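Sorting out the chargers

3 November 2024

I spent most of Sunday afternoon on the drawer under the hall shelf, the one where every charger in the apartment ends up. I moved here in October and dumped two boxes of cables in there without looking. On Friday I needed the charger for my old Heltex reader and gave up after ten minutes.

I tested each one before deciding anything. Plug it in, connect whatever it's supposed to fit, wait a minute, unplug it. Anything with a loose pin or a split in the cord went in a bag for the recycling drop-off on Jendcombe Road. They take small electrical stuff on weekdays.

The white power strip did for all of it. It has three sockets in a row with light blue panels, and a small light blue switch at the left end, so I could shut the whole thing off between chargers. The little cube adapters are the ones I like — they stand up off the strip and are easy to grab.

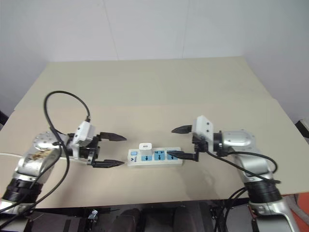

What I kept

The reader charger, which was wound up inside a sock. Two cubes that work fine. The long cord for the kitchen radio, and the brick for Nuanchan's laptop, which she left here last winter and still asks me about.

The rest went in the bag, including a Mudedetti phone charger for a phone I sold years ago.

I put masking tape on each cord and wrote the name on it in pen. The pen smears a bit. Vikas uses freezer labels, and I may switch to those when the tape starts peeling.

Next weekend is the batteries, which are in a coffee can and probably half dead.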